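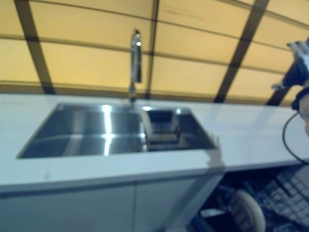

A double sink with a tall tap suits washing fruit in batches.

Washing and keeping lemons and oranges from the garden

Pick citrus with secateurs, leaving a short stub of stem. Pulled fruit often tears at the button and goes mouldy from there.

Don't wash the whole crop at once. Fruit keeps longer unwashed, so do only what you will use in the next few days. Use cool water and a soft brush, and no washing-up liquid, as the peel holds the taste. For sooty mould, add a spoonful of bicarbonate of soda to the bowl and leave the fruit in it for 3 minutes before brushing.

Dry each one with a tea towel. Damp fruit in a bag will spoil the rest.

Lemons keep for weeks in the salad drawer of the fridge. Mandarins don't – eat those first. Ankica Mladenović, who has two old trees at Birnville, wraps her late oranges singly in newspaper and stores them in the shed until September.
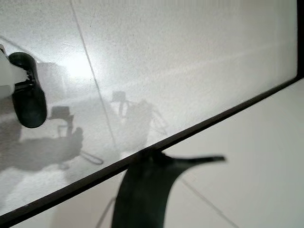
Frosted glass shows dust and smudges, so wipe it over before you start.

Lemon juice marks some surfaces. It is safe on glass, but keep it off marble and limestone, and rinse it off metal the same day.

For juice, roll the fruit under your palm first. Freeze it in ice cube trays, then tip the cubes into a bag and write the month on it. 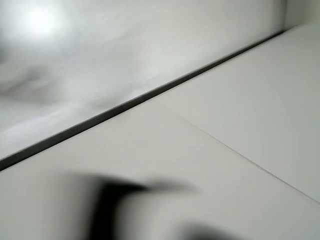 Peel can be frozen too. Take it off thinly with a potato peeler before you squeeze, lay the strips flat on a tray, and bag them once hard. They go straight into marmalade or a stew without thawing. Grated zest loses its smell faster – use it within 2 months.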